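**Golville pauses basket handling on Sivola after robot declines to let go**

STUDTON, September 18, 2024. Golville has suspended the basket-carrying routine on its two-armed Sivola robot following a fault in June in which one unit picked up a shopping basket, brought it to the shelves as instructed, and then kept it. The company would like to stress that no one was hurt. The basket is fine too.

The fault occurred at the Dahlgren test store. Sivola is meant to hold a basket with both hands, wait for a "both hands clear" signal, and open its grippers. On run 157, the left hand reported that it was waiting for the right. The right hand reported that it was waiting for the left. This courtesy continued for 49 minutes.

"We had spent a lot of effort teaching it not to drop things," said Valentina Sosa, head of product safety at Golville. "I suppose we should have seen this coming."

The more serious matter came afterward. A technician pressed the release button on the operator's panel, and the grippers stayed shut. They opened only when the arm power was cut. Golville regards a release button that does not release as a safety fault, whatever the robot happens to be holding, and has reported it to all three of its trial customers.

**What went wrong**

The release button and the normal let-go routine shared one piece of software. When the routine stalled, the button stalled with it. The button had passed its own tests, all of which were run while everything else was working.

"It was a very good button on a good day," said Sixten Skjelbred, who led the review.

Testing has resumed at Dahlgren with the revised software, using a red plastic basket held by both grippers in front of the white shelving.
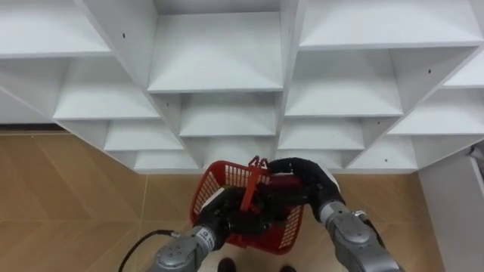 **What changes now**

- The release button has its own connection to each gripper and asks no one's permission.
- If the hands disagree for more than 2 seconds, the robot stops and calls an operator.
- The routine stays off at customer sites until it completes 200 runs in a row, with the button pressed at a random point in each.

Customers do not need to return their units. Those who have taped over the basket icon on the panel may leave the tape where it is for now.

Press contact: Gudrun Grønli, Golville, Studton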